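How I Repaint an Old Interior Door (Without Taking It Down)

I put this off for three years. Our hall door had been painted so many times that the edges were going soft, and every time I walked past it I told myself I'd do it in May. Then I finally did it over one long weekend and now I can't stop looking at doors!

What you need: a sanding sponge, a screwdriver, a decent angled brush, a small foam roller, a tray, primer, and trim paint. I bought a quart of Horrocks satin and still have plenty left over for touch-ups.

Step 1. Take the hardware off. Knob, plates, hooks, all of it. I used to tape around everything and I always regretted it. Put the screws in a sandwich bag and write the room on it (my neighbor Wendy Sugden did four doors at once and mixed up every single screw, poor thing).

Step 2. Wash it. Dish soap and warm water, then a wipe with plain water. Go over the area around the knob twice, where all the hands go. Let it dry overnight if you can stand to wait.

Step 3. Sand lightly. You're only taking the shine off, so 80 grit is way too rough for this -- I found that out on the closet door and you can still feel the scratches. Get the finest sponge at the store. If your house is old, buy a lead test kit before you sand anything at all, and if it comes up positive, stop there and get advice from a pro.

Step 4. Prime. One thin coat. It'll look streaky and awful, leave it alone.

Step 5. Paint in order. On a paneled door, do the panels first, then the crosspieces, then the long sides, then the edges. Brush the corners and roll the flat parts while the brushed bits are still wet. Check for drips ten minutes later with a flashlight held sideways. 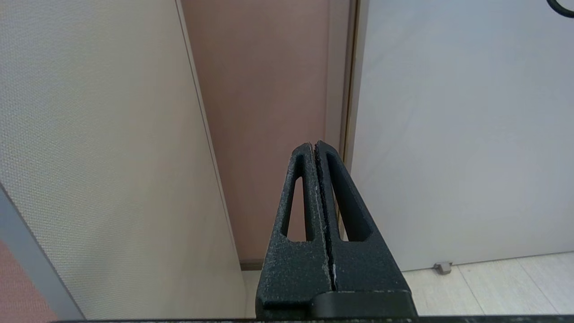 Page 2

Step 6. Second coat. Read the can for the wait time and then add some if it's cold out. I rushed mine and pulled up a patch the size of a quarter.

Step 7. Leave the door open! Wedge it so it can't swing shut, overnight at least. Fresh paint on the edge will glue itself to the jamb, and then you're in there with a putty knife, saying things.

For color, I went with a soft light gray, and Barry Pickering down the street used the same one on his trim. It looks bluer at night with the lamps on, so try a sample first and look at it after dinner. Hardware goes back on the next day, screws hand tight.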